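Steka demo day notes and recordings

README for the shared folder

Status: finished, no further sessions planned
Last edited: June 2020

What this is

A small set of notes and head-camera recordings from an open day at the Clavden workshop, where visitors could watch people work with hand-held grippers and then watch an arm try the same jobs. Clavden calls the whole setup Steka. I went as a guest of Posau, who were thinking of paying for it, and I was asked to write up what I saw and put the material somewhere the rest of the team could get at it.

I was not sold on it before I went and I'm still not. Read the rest with that in mind.

What's in the folder

recordings/ holds the head-camera clips, split by session
notes/ holds my own notes, typed up the same evening
handout/ holds the sheet Clavden gave to visitors
yoon/ holds files in the Yoon format, converted by Clavden and not by us

There are 9 sessions. Sessions 2 and 5 have no sound. The files in yoon/ were handed over as they are, and I have not checked them against the clips. If you plan to use them for anything, check them first. The handout says the conversion is lossless. It doesn't say who tested that or how.

How the day ran

Visitors came in as a group and got a short talk. Most of it was slides. The claim, in plain words, was that a person can put on the straps, pick up a pair of grippers, do a job by hand, and that the recording is good enough to teach an arm the same job. I have heard versions of this claim before. The talk had one very smooth video, played twice, and no failure rate.

After the talk we moved to the floor, where the sessions were already going. This was the better half of the day. You could stand close and see how people held the grippers, how they reached, how often they stopped to look. The staff answered questions without getting defensive, and I'll give them credit for that.

The arm came last. It did the tabletop job from the video. It did not do a job picked by a visitor, although two people asked. The answer was that new jobs need new recordings, which is fair enough, but the slide before it had the word "general" on it in very large type.

What I would not use this for

Please don't use the recordings to judge how well the arm works. There is almost nothing of the arm in them. They cover people doing things with grippers, and people are good at doing things with grippers.

Don't use them for timing either. Folks on a demo floor slow down when they have an audience, or they show off. I saw both.

Don't treat the set as varied. It is one building on one day, with the same staff and the same furniture coming up over and over. A model that does well on this has learned that room.

What it might be good for

Looking at reach and posture. Working out where a marker gets lost from view when the hands come together. Trying out a labeling tool before spending money on real data. I could also see it being useful for anyone who has to plan a floor layout, as there are cables in a lot of the clips and people walking past in the background.

Known problems

Visitors show up in the background. Clavden had a notice at the door and says that covers it. Our own rules are stricter, so keep the folder inside the team until someone has gone through it.

Session names in notes/ don't match the file names in recordings/. That one is my fault. The order is the same, so you can line them up by hand.

The handout mentions a second release in November. I would not plan around it.

A sample from the recordings 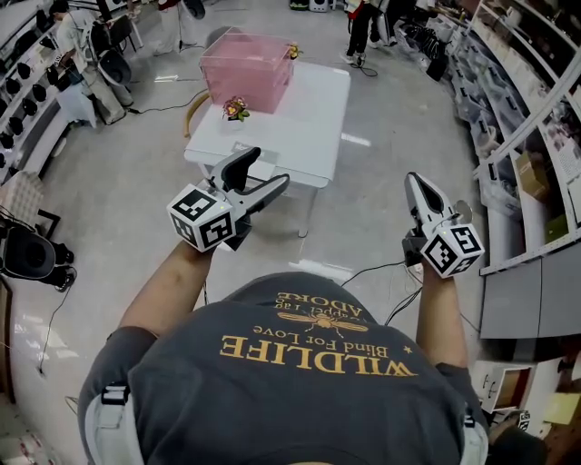 Can the recordings be used without the marker cubes being tracked?

They can, but only for looking at. Without tracking you get the video and a rough sense of what the hands were up to, and you lose the gripper positions, so there is nothing an arm could be trained on. The Yoon files are supposed to carry those positions. See the warning further up.

Notes on the gear

The grippers are held, one to a hand, with white cubes near the wrist that carry black square markers. The jaws open in a V. I asked what the pair costs and was told it depends on the order. I asked again by email and got the same sentence back.

Sharing and changes

Internal to Posau for now. Clavden keeps the rights to the clips and the handout, and the notes are ours. If you fix the session names, add a line to the change list in notes/ so the next person knows which version they have.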